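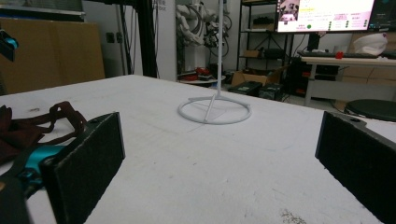 Skella hand-held gripper with foam-faced finger pads, at the table next to a white ring-base stand.

Skella Hand-Held Gripper – pads, spares and what to budget for

Home > Data collection > Hand-held grippers > Skella

Price: 1463 USD per unit, excluding tax and shipping
Spares kit: 441 USD
Sold by: Fimura
Made by: Skelteck
Usually ships in: 7 working days

Hi, I'm Alvar Isaksson and I look after the gripper side of the shop here at Fimura. I get a lot of emails that start with "we have a grant and no idea what to order", so I've written this page the way I'd answer one of those (grab a coffee, it's a bit longer than our other product pages!).

The Skella is the gripper you hold in your own hand and squeeze, so you can record a task without tying up the arm. If you already own an arm you know how fast the hours on it get booked up. Most of my customers buy two Skellas – one for each hand – and that's how I'd plan it too, even if your first tasks are one-handed. Adding the second one later means a second shipment and, if you work at a university, a second round of purchasing forms. I've watched people wait until March for that.

What's in the box

One Skella with finger pads fitted
One wrist strap
One hex key
Printed setup sheet

No camera and no mount for one, sorry. Skelteck sells the mount separately and I can add it to your quote if you ask.

The pads

Please put pads in the budget. The foam is there to give you grip on smooth things like mugs and bottles, and it scuffs. That's normal and I wouldn't swap a pad just because the face looks worn. Swap it when the foam starts to lift at a corner, or when things slide that used to stay put. Maj-Britt Lundgren at Rønning runs two grippers most afternoons and changes hers as a pair every time, left and right together, and after trying it both ways I've come around to her method. One fresh pad against one tired pad gives you a slightly lopsided squeeze, and you'll see it in your recordings.

The spares kit has 7 pairs of pads plus the screws. If you're recording every day, order one kit with each gripper. If it's a semester project with a few sessions a week, one kit between two is plenty.

The table counts too

A few things I'd check before you spend everything on hardware. A matte top is much nicer than a glossy one under ceiling lights. Light tops do show every mark the fingers leave, so keep a cloth handy or get a top you don't mind scuffing. If you stand anything tall on the table, give it a wide base and make sure you can still reach past it with your elbow out – try this with the real gripper in your hand, please, because everyone underestimates the elbow!

And leave some money for shelves. I mean it. Boxes and cases pile up fast.

Sample budget, two-hand setup

2 x Skella: 2926 USD
2 x spares kit: 882 USD
Total before tax and shipping: 3808 USD

Questions I get a lot

Will other pads fit? Only the Skella ones. The screw hole sits in a different place on the older Skelteck fingers.

Can I rent one first? Yes, by the month, and half of what you pay in rent comes off the price if you keep it.

Do you take purchase orders? Sure do. Send it with your quote number and the name of whoever will sign for the delivery.

Add to quote | Ask Alvar | Download setup sheet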